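Baskets by the Back Door
4/22/09

The shop at Geddes has sold baskets for 14 years. Its owner started with one shelf of them beside the seed potatoes and now gives them the whole of the back room, with more hanging in the yard in dry weather. She buys from makers and house clearances, and does small repairs herself on a bench in the passage.

"I never meant to mend anything," she says. "People brought them back with a handle off and asked if I'd stick it on again. You can't stick a handle on. It has to be woven back in, so I went to Vencombe and learned how."

The course at Vencombe ran for 11 evenings. She made one round tray, which she describes as poor, and a log basket that is still in use by her stove. Repairs pick up in March, when people clear out their sheds. Last year she did 241, nearly all of them handles and rims.

Asked what goes first, she says it is the place where the handle meets the rim. "Folk fill them with logs or wet washing and lift with one hand. All the weight goes to one side. If you carry it with two hands it'll last you years longer."

Her other complaint is about storage. Central heating dries the strands until they snap, and a damp garage brings mould. She keeps her own in an unheated porch and gives them a wipe with a barely wet cloth twice a year. She doesn't varnish them. A customer from Brollar once brought in a varnished cradle and she had to turn it away, as the coating cracked wherever she tried to bend a strand.

When choosing one second-hand, she looks at the rim before anything else. "The sides can be a bit rough and it doesn't matter. If the rim's tight and the handle's tight, I'd buy it." She also runs a thumb along the weave to feel for broken ends.

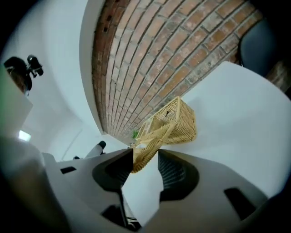
Wicker basket with a braided handle and wrapped rim, near the brick wall.

Prices depend on size and age. Most of the stock is cheap enough to use for pegs or potatoes, and she would like it used. The dearest thing she has sold was a set of old fishing creels, which went to a hotel in Esturov for 2,000 pounds. She was sorry to see them go.

She has no plans to sell online. "You need to pick a basket up," she says. "See how it hangs on your arm."

The shop is open in the mornings, and repairs are taken in at the back door.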